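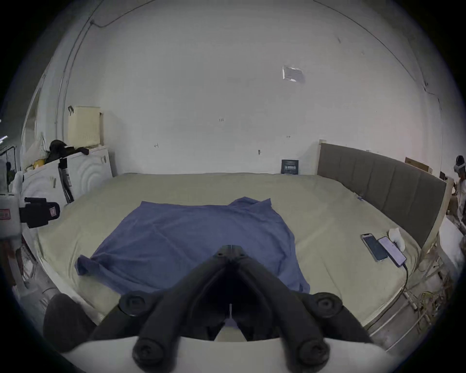 04/07/2024. Second go at the grasp point picker for Foltness, and I'm writing this down before I forget which branch did what. The short version is that the new segmentation head is better at edges and worse at folds, and I've spent most of the day finding out why. The awkward case is the blue cloth on the sage-green sheet, left corner bunched and folded over, the upper right corner all wrinkles. The old picker went for the centroid every time (useless, you just pinch a bit of middle and lift a tent). The new one wants a corner, which is what I asked for, only it can't tell a real corner from a fold that happens to be pointy. On this view it scores the bunched left corner highest, and fair enough, from the fingertips it does look like the pointiest thing going.

What I tried, in order, so that whoever picks up the branch doesn't repeat it:

- Raised the corner threshold. Lost the true corners along with the false ones. Put it back.
- Masked out everything off the sheet first, using the sheet colour. Lovely on the cloth, but it also kept the phones' outlines as holes, and the picker then thought the hole edges were cloth edges. Two very confident grasps on a charging cable!
- Filled holes in the sheet mask before running the picker. Cable grasps gone. Keeping this.
- Added a penalty for any candidate where the contour doubles back within 35 pixels. This is the one that helps with folds. Keeping this too, though I don't love a magic number in there.

The lens is still a nuisance. Everything near the borders bows outwards and the undistort step in Skov is meant to deal with it, but I'd been feeding it the calibration from October, before the lens mount was changed. So half of my "fold errors" from this morning were just bent geometry. I re-ran calibration with the big checkerboard and the reprojection error is sensible again. Note to self (and to everyone, please): Skov ought to refuse to start if the calibration file is older than the mount record. I've put that on the list, I'll do it if I get a quiet hour.

Then the numbers. I ran the picker over 700 frames from the cloth set, old head against new, same seeds. Another 200 went into the hand-labelled bit, corners marked by me, which took forever and has given me strong opinions about tea towels. I haven't got a table worth pasting yet because the first run used the stale calibration and I only noticed when it had finished. Redoing it overnight. From flicking through the overlays, the doubling-back penalty is doing what I hoped on flat-ish cloths and almost nothing on the properly screwed-up ones, where there's no clean contour to double back on.

One thing I keep going round on: should the picker be allowed to say "no good corner, give it a tug first"? At the moment it always returns something, and the planner in Listar takes it as gospel. I'd rather return a score and let Listar decide — the interface already has a confidence field, we've just been filling it with 1.0 since the spring. I had a look at the planner side and it's a small change, a branch and a second primitive. The tug itself is another matter, we've no decent model of what a tug does to a crumpled cloth, and I don't fancy learning one this month.

Also fixed along the way:

- Finger mask. The round black pads on the fingers were getting picked up as blobs, and the old mask was a plain triangle that stopped short of them. I drew a new one by hand and saved it next to the calibration.
- The Granis viewer crashes if you scrub backwards past the first frame. It was an index going negative, one line, sorted.
- Timestamps in the overlay export were in seconds in one place and milliseconds in another. Now milliseconds everywhere. If your plots look odd tomorrow, that's me, pull again.

Not fixed: the picker is slow when the cloth takes up most of the view. Contour simplification would probably do it but I want the accuracy run finished first, or I won't know which change moved what.

Tomorrow: check the overnight run, swap the 1.0 for a real score, and try the screwed-up cloths with depth switched on. Branch is foltness-corners, last commit has the hole filling and the penalty but the new finger mask still needs adding.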